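3.2 Where the clean laundry waits

Folding is usually studied on a table. The households in the Virnar sample own tables, and the tables have mail on them. Of the 24 homes we followed, 9 named the sofa as the main place where clean clothes are sorted, and the rest used it when the bed was occupied. We therefore treat the sofa seat as a work surface in its own right, a promotion it has done little to earn. It is soft, it slopes toward the back, and it grips woven cloth just enough to ruin a straight edge.

Sportswear was the category that gave our coders the most trouble. A dress shirt announces its front, its back and its collar from across the room. A mesh jersey in a heap announces that it is red. Figure 2 shows a typical starting state from the Elmont sessions, a jersey and shorts of the same color laid out on the seat before anyone had decided what counted as a fold.

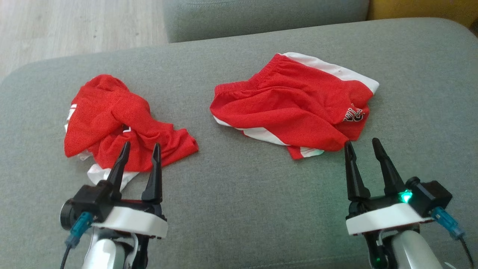

Figure 2. Red jersey (left, bunched) and red athletic shorts (right, flattened) on a sofa seat. White trim and side panels are the main cues to orientation.

Under the scheme of Garg, each garment is given one of four states: heaped, spread, half folded, folded. The jersey in Figure 2 is heaped and caused no argument. The shorts were another matter. The waistband can be found at once, and the white panel along the upper right gives a side to work from, but the wrinkles and the curled hem kept one coder from calling them spread. The other coder held that shorts are never flatter than this in any home with people living in it. We kept both codes and report the disagreement in Section 4.

Color did not help. When two garments match this closely, the boundary between them has to be read from trim, waistband and print, and a garment bunched over its own markings offers very little of any of these. Our first protocol asked coders to trace the outline of each item. The second protocol asked them to mark any feature they would use to pick the item up, which took less time and produced fewer sighs.

Tags proved more useful than we had expected, considering that most people cut them out. 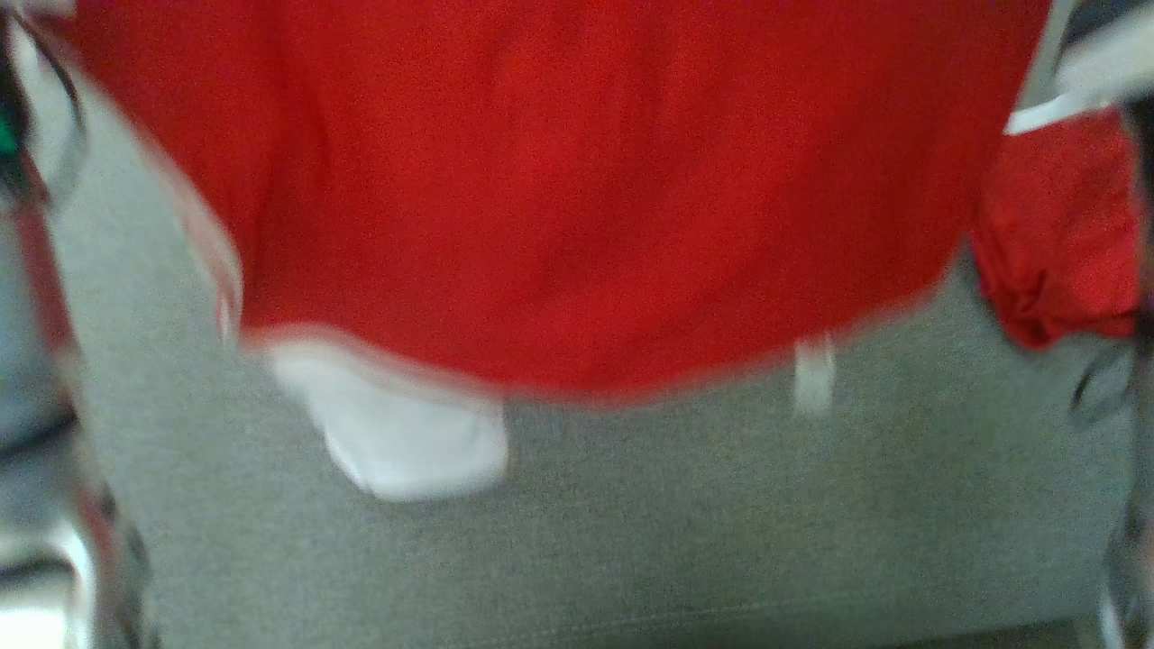
A tag that hangs below a hem marks an edge, and an edge is most of what a person needs to begin turning a garment the right way around. We added "tag visible" to the coding sheet in July, after the pilot, and went back over all 300 stills to apply it. The same pass picked up pale hems and contrast seams, which had been entered under "other" along with buttons, drawstrings and one sock.

Lifted garments were coded separately from resting ones. Cloth held up from above gathers and drapes, and its lower edge says little about its shape when flat; coders who tried to guess the final fold from a hanging garment did no better than coders who left the box blank. In the Testport files we dropped the guess entirely — the blank boxes were at least quicker to enter.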